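Learning to use a fountain pen at my age

5 min read
Print | E-mail

I started writing with a fountain pen in January, mostly because my handwriting had become so bad that I could no longer read my own shopping lists. A woman I used to work with, Sanne Mertens, had always used one, and her notes on the office whiteboard calendar were the only ones anyone could make out. I wrote to her and asked what I should buy. Her answer was two lines long. Get a cheap one with a medium nib, and don't buy any ink in a strange color until you've finished a bottle of blue.

I bought a Beleck, the plain model, for 18 dollars. It came with one cartridge and a leaflet folded so many times that I tore it trying to get it flat. The pen is light and a little too thin for my hand. I have since tried a Griltus that a neighbor lent me, and that one is heavier and sits better, but it also costs several times as much and I don't think it makes my letters look any different.

The first week was bad. I press hard. Thirty years of ballpoints will do that, and a fountain pen doesn't want any pressure. The nib spread apart, the line went double, and the ink came through to the next page. I kept having to stop and loosen my fingers. What helped in the end was writing larger than I wanted to. On wide ruled paper, using the full height of the line, my hand had to move from the wrist and I couldn't squeeze as much. After two weeks I went back to my normal size, and the grip stayed loose most of the time. It still tightens up when I'm in a hurry.

Paper turned out to matter more than the pen. The pad I keep by the phone is useless for this – every letter grows little hairs at the edges. Copy paper is fair. The best I've found so far is a Majumder notebook, 106 pages, stitched so that it opens flat. The ink takes longer to dry on it, so I smeared the first few pages with the side of my hand until I learned to wait before turning over. My sister is left-handed and tried it for one paragraph. She gave the pen back with a blue palm.

I fill the pen in the evening, usually after supper, when there's daylight left in the kitchen and I can see the ink level. I moved from cartridges to a bottle in the second month. The converter holds less than a cartridge does, and I fill it more often than I expected to. You lower the whole nib into the ink, turn the knob until it stops, turn it back a little to let a few drops out, and wipe the nib with a paper towel. I skipped the wiping once and have a blue spot on a good shirt.

Cleaning is the part I put off. Cold tap water, fill and empty until it runs clear, and then let the parts dry overnight. I do it when I change bottles and whenever the pen has been lying around for more than a couple of weeks. Hot water is supposed to be bad for the plastic. I haven't tested that.

As for the handwriting, it has improved. I can read my lists. The lower case r and n still look alike, and I have given up on joining a capital T to anything. I copied out letters from an old Restura penmanship book for a while, a page each morning, and that did more good than I wanted to admit, dull as it was. The book tells you to write 3000 ovals before you begin on the alphabet. I stopped at a page and a half – perhaps that's why my o's lean over.

I also write more letters now. My aunt gets one a month, and she has started answering, in pencil. Her last one was mostly about her knee and the price of stamps. I keep them in the drawer with the spare cartridges.

The next thing I'd like to try is a fine nib, for filling in forms. The medium is too wide for the boxes on anything official, and I've had to go back to the ballpoint for those.

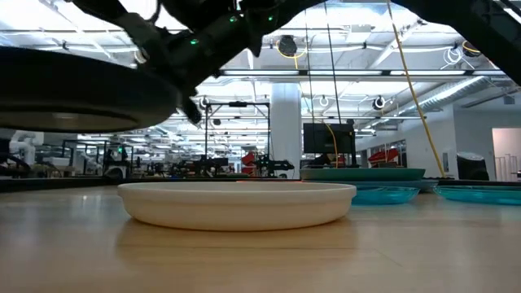
Can you leave ink in a fountain pen if you only use it now and then?

For a week or two it's usually fine with the cap on tight. If you'll be leaving it longer than that, empty it and rinse it with cold water, or the ink may dry in the feed and you'll have to soak it before it writes again.

Recent posts
What I kept from my father's desk
A slow repair of the back steps
Three kinds of oatmeal
Writing to the phone company by mail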